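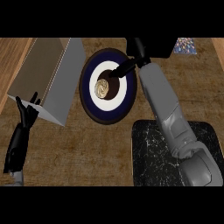
Comparing Grippers at the Kitchen Table: Workshop Tips

The following guidance is issued by the Dindance workshop for members who wish to compare two end tools before fitting one to a kitchen arm. It applies to bench trials and to simulated trials alike.

Setting the table

Use the same tabletop for every run. A plate, a mat and one box are sufficient. Record the position of each item before the first run and return it there before the next.

Choose a plate with rings of contrasting color. A white ring beside a dark center makes it easier to judge where the tip of a slender gripper stands in relation to the food. Small swirled items are suitable for approach tests. Large, flat-sided boxes are better kept for the hand with spread fingers.

Running the comparison

Change one thing at a time. If the gripper is changed, the controller settings must stay as they were. Zarmeena Butt recommends 75 runs per gripper for a first comparison and 300 before any purchase is proposed.

Approach the plate from above and to one side. Check that the forearm clears the mat and the rim of the plate at its lowest point. Where two arms share a table, park one before testing the other.

Camera placement

A high, angled view shows the plate well, but the arm may cover part of the mat. Members using the Mivovix controller should add a second view from the opposite side.

Keeping records

Enter each run on the Hoder sheet with the gripper, the object and the result. Runs stopped by hand are entered as stopped. Completed sheets go to Gunārs Mockus by the end of March. Questions about simulated kitchens may be directed to Archie Hepburn, extension 725.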